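From: Izzati Ngui
To: handheld-demos list
Date: Saturday, July 19, 2025
Subject: Re: Re: Holding the grippers during box tasks, and what to throw away

Replying below to the points in order. I have trimmed the parts I have nothing to add to.

> We are setting up for the first time with two hand-held grippers, having
> done everything until now by remote control with a leader arm. Three
> things we cannot settle from the archive:
>
> (a) Should the person doing the demonstration be told how to hold the
> device, or left alone? Ours drift into quite different holds within a
> session.
>
> (b) Is it worth recording both hands when the task only needs one?
>
> (c) How do you decide which demonstrations to drop? At Grarkwood we kept
> all of them for the first fortnight and the trained policy hesitates
> badly just before contact. We suspect the people, not the training.

(a) Tell them, but only about the wrist. We went through a stage of prescribing the whole grip, with a printed sheet, and it made people slow and stiff for the first hour and had no effect after that. What matters for the recording is that the hand does not ask for a wrist angle the robot arm cannot reach. A person can roll the forearm and lift the elbow at the same time without noticing. Our arms run out of travel on the sixth joint well before that, and the replay then either stops or takes the long way round, through whatever is standing on the table.

The rule we use is that the hold may vary between people but not within one demonstration. If somebody starts with the right hand supporting the device from underneath, they finish that way. Changing hold halfway puts a small jump in the recorded pose, typically a few millimetres with a twist, and the smoothing does not remove it cleanly. If your filter is the one from the Hustska scripts, check the window length first. The default is 14 samples, and that is too short for our recording rate. We roughly doubled it.

Leave out any instruction about finger pressure on the trigger. People find their own, and the opening width is what gets logged in any case.

(b) Yes. We argued about this for most of last year and I was on the wrong side of it. My view was that an idle hand is wasted storage and one more tracking stream to go wrong. Two things changed my mind.

The first is that the idle hand is rarely idle when the object is light. An open plastic box moves when you pull something out of it, and people brace it without being asked to. If the bracing hand has no device in it, the robot learns to pull from a box that is mysteriously held still. We had a policy that did very well in offline checks and then pushed the box off the near side of the table at nearly every attempt.

The second is where the hand waits. With both sides recorded, the spare arm learns a sensible resting place, clear of the other arm's approach. Without it you have to write that by hand, and you will write it again each time the furniture changes.
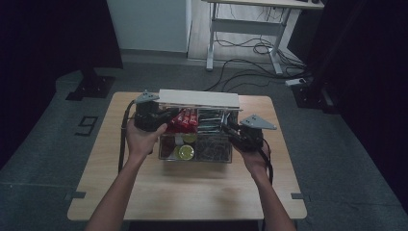

The cost is in calibration. Two devices have to agree on where the table is, and an error in either one becomes an error in the distance between them. We touch both tips to the same fixed point before each block and again afterwards. If the two readings differ by more than 2 mm, the block is marked and somebody looks at it before it goes any further. I would not automate that last step yet. In our experience the causes are too varied: a loose mount, a cable under tension, a table that has been leaned on.

Cables deserve a line of their own. Leave enough slack that the device can be carried to the far corner of the work area and turned over. A short cable does not stop the demonstration. It shortens the reach by a little, the person compensates with the shoulder, and you get a set of demonstrations that all avoid one corner. We only found this by plotting the end positions.

(c) I think you are right to suspect the people, but I would put it differently. Hesitation before contact is normal in anyone who is looking at the object through their own eyes while working with a tool they cannot feel through. They slow down, check, and then commit. By itself this is harmless. It becomes a problem when the share of slow frames near contact is large, as the policy then sees many nearly identical views with nearly zero motion attached, and standing still becomes a perfectly reasonable prediction.

What we do, in this order:

1. Drop any demonstration in which the task was not completed. No exceptions and no partial credit.

2. Drop any demonstration with a tracking gap inside the contact phase. Gaps during free movement can be filled in.

3. Thin out the frames in which neither tip moves and neither opening changes. We keep the first few of each pause, so that real waiting is still represented.

4. Watch a sample at double speed. If it looks hurried at double speed, it is probably fine. If it looks normal, it was too slow.

The fourth is crude and I have had complaints about it. It agrees with our measured results better than the two scores we tried before it.

In numbers, the last set for box tasks was 847 demonstrations before any of this and 212 fewer afterwards. Most of the loss was at step 2, and almost all of that came from three afternoons when one device was losing tracking at low heights. Once that was repaired the losses fell to a level I do not worry about. So before blaming the people, split your rejected set by device and by day. If it clusters, it is hardware.

> We also wondered about going back to remote control for the fine parts
> and using the hand-held devices only for the coarse ones. Raudsepp
> suggests this in their setup notes but gives no figures.

We tried it briefly and stopped. The two kinds of recording have different delays between what the person sees and what the gripper does. With the hand-held device there is almost none. With the leader arm there is enough that people learn to move in small steps. Join the two in one task and the policy changes manner at the seam, visibly, and it sometimes fails to cross from one to the other at all.

If you must mix them, mix by task and keep each task to one method throughout. Remote control still has the advantage wherever the arm's own limits are the difficulty, for instance when reaching under a shelf, as the person cannot do anything the arm cannot. For lifting things out of a divided box at table height I see no case for it.

> Last, how much do you vary the contents and their places?

More than we used to, though in a fixed pattern. Four kinds of item: something upright in a packet, something long and thin, something round and flat, something that tangles. Each kind has to turn up in every compartment over the course of a block. Left to themselves, people refill the box the way they found it, and the policy learns the compartment and ignores the item. Print the layout for each run and have it laid out by a person who is not doing the demonstrating.

Things that tangle are slow, and I would leave them until the other three work. The success rate on ours is poor and I have no advice to give. If anyone on the list has recorded cable or wire with two hands and got a usable policy, I would like to know how you defined the end of the task. We tried "item clear of the box" and had endless trouble with one end still caught under something.

Table position: mark the floor. Tape at the corners is enough. Ours was being nudged by people leaning in, a centimetre or so over a day, and the touch check catches this only if your fixed point is not on the table itself. Ours was, for longer than I care to say.

The scripts for steps 2 and 3 are in the Anerwood folder, in the same place as the calibration sheet. They assume two devices and will fail on a single stream without a helpful message. I have a patch for that which needs testing, and would be glad of a single-device recording to try it on if you still have one from your first week.

Izzati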